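The second arm and the 9-minute meeting

We have a standing meeting at 6:50 in the morning now, before the line starts, and it lasts nine minutes. I know it lasts nine minutes because Merle Dunstan put it on the schedule as nine minutes, and Merle does not round. It's called the handover. The thing being handed over is whatever the arm did overnight.

For those who came in after I started writing about work again: I pack and check orders at Loketti, in Clatstead, where we ship small household parts to people who have lost the original small household part. Hinges, caps, feet for things. For eleven years the job was that you took a part out of one container, looked at it, and put it in another container. I was good at it. My mother still doesn't know what I do for a living and I've stopped trying to explain.

The first arm came in the spring. It took over the night transfers, which used to belong to Doina Dervishi and two temps whose names I'm ashamed to say I never got straight. Doina moved to days. She got a raise, a headset and a job title with the word "flow" in it, and she is the only person in the building whose life was plainly improved. She sleeps now. She has opinions about breakfast. I had worked beside her for years on the overlap and had no idea she was funny.

The temps weren't renewed. The email about the arm said that no permanent positions would be affected, and I remember reading the word "permanent" and moving on to the part about parking. I've gone back to that email since. It's well written.

What changed for the rest of us is smaller and harder to complain about. The arm is slower than I am. I want that on the record. On my best shift I moved 2,024 pieces, and Marin Mujić printed the number on a sheet of paper and taped it over my station, where it stayed until the tape gave up. The arm doesn't get near that in eight hours. But it doesn't have eight hours, it has all of them, and it doesn't stop to discuss the parking email.

So my day is now mostly exceptions. If the arm can't decide what something is, it leaves it, and in the morning there's a tray of things it left. Sixty-four was the record, one night in November when somebody upstairs had approved a change of supplier for the clear caps and hadn't mentioned it to anyone, us or the machine. I felt a certain solidarity. We stood around the tray, Merle and Doina and I, holding the caps up to the light like jewelers.

The exceptions are interesting, I'll give them that. The old job had maybe one odd part an hour, and it was a treat, like finding a double peanut. Now I get nothing but odd parts. It turns out you can have too many peanuts. By two in the afternoon I've made more decisions than I used to make in a week, and I go home and can't choose a soup.

I said this to Ljubica Vidmar, who runs operations and is a fair person. She wrote it down. She asked if I'd want to rotate out of exceptions every other hour and do some ordinary transfers by hand, and I said yes so fast it embarrassed both of us. That's been going for a month. For one hour in two I do a thing a machine could do, and I am paid the same for it, and I enjoy it more. I leave it to the economists.

Now there's to be a second arm, for days. This is the real news and I've buried it, same as they did.

The day arm will work at the bench next to ours, with people going past it, and that's a different business from letting one run in the dark with the door locked. Oda Åberg came over from Hodžić, the outfit that sets these up, and spent two afternoons with us going over where the baskets go. She had the whole cell built on her laptop before a single bolt had been ordered. She'd ask Doina where she liked to stand, and then she'd shift a crate, and Doina would say no, further, my hip — and she'd shift it again. I've sat through a lot of consultation in my time and it's the first where something moved.

She also let us try to break it. Merle wanted to know what happens if you put the crate down crooked, because Merle has met us. Oda put it down crooked. She ran the pick over and over, up to 1,000 tries while we got coffee, and came back with a list of the ones that failed and why. I've never had a colleague who would hand me that list. I've certainly never handed one over.

There was a vote on a name. The night arm is called Plurkeo, after a typo on a shipping label, and there was a strong feeling in packing that the new one should have something more dignified. I suggested we not name it at all, on the grounds that you shouldn't name anything that might get your shifts. This went down badly. Marin said I'd named my stapler.

I have asked Ljubica in writing what happens to the every-other-hour arrangement once the day arm is in, seeing as those are exactly the transfers it's meant to do. She says she's working on it. I believe her, and I've also updated my résumé, which hadn't been opened in so long it listed a fax number.

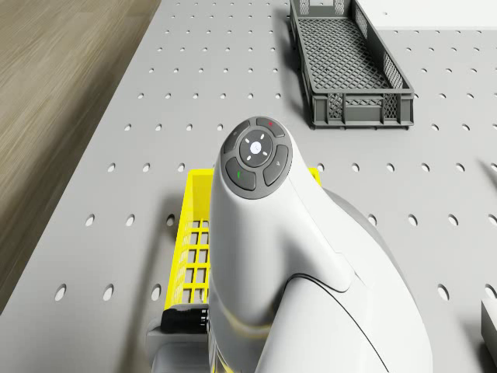
Oda is back next week to settle how far the baskets sit from the edge of the bench. Doina wants them closer, Merle wants them where they are, and I've been asked to bring my own ruler.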